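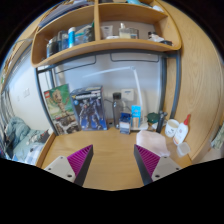

Nirkunby Musicians' Club: Business and Management Board

Thread: Manager wants 20 percent of everything, including merch

drurkance_bass
We're a four-piece, mostly weddings and small clubs, with one EP out. A manager has offered us a two-year deal at 20 percent of gross. Last year we grossed 3,334 before gas and van rental. Is gross normal? He says it is.

stestus
Gross is common on show fees. I wouldn't give it on merch. You pay for the shirts up front, so if he takes his cut off the top you can lose money on a shirt you sold. Ask for net on merch and gross on shows, with production costs taken out first.

kickdrum336
Disagree. At your level you don't need a manager at all. He'd make less than 700 a year from you, so how many calls is he going to make? Book your own shows until you're turning work down.

Tímea Veres
I managed two bands for six years and I don't agree with kickdrum. Most of the work is at the start, when there's no money in it. What matters is how you get out. Look for a sunset clause. Without one he could be collecting on your EP long after he's gone.

drurkance_bass
There's no sunset clause. It says he gets commission on anything recorded during the term "in perpetuity."

stestus
Don't sign that.

kickdrum336
What stestus said. Also, what has he booked for anyone else?

drurkance_bass
He had Virág for a year and got them a support run. Their singer told me he was fine but slow to answer email.

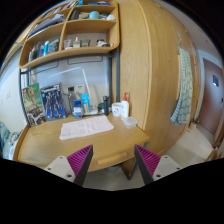
Re: Manager wants 20 percent of everything, including merch (page 2)

Tímea Veres
Then counter. One year, 15 percent, net on merch, commission on recordings ending two years after the term. Have a music lawyer read it before you send it back.

kickdrum336
A lawyer will cost more than the band clears in a good month.

Tímea Veres
Mine charged a flat 100 to read a short contract. Ask for a flat fee.

stestus
I paid nearly 2,000, but that was for a label deal with a lot of back and forth.

drurkance_bass
Thanks. We have practice Tuesday and I'll bring the counter to the others then. Our drummer still wants to sign it as is.

kickdrum336
Show him the perpetuity line.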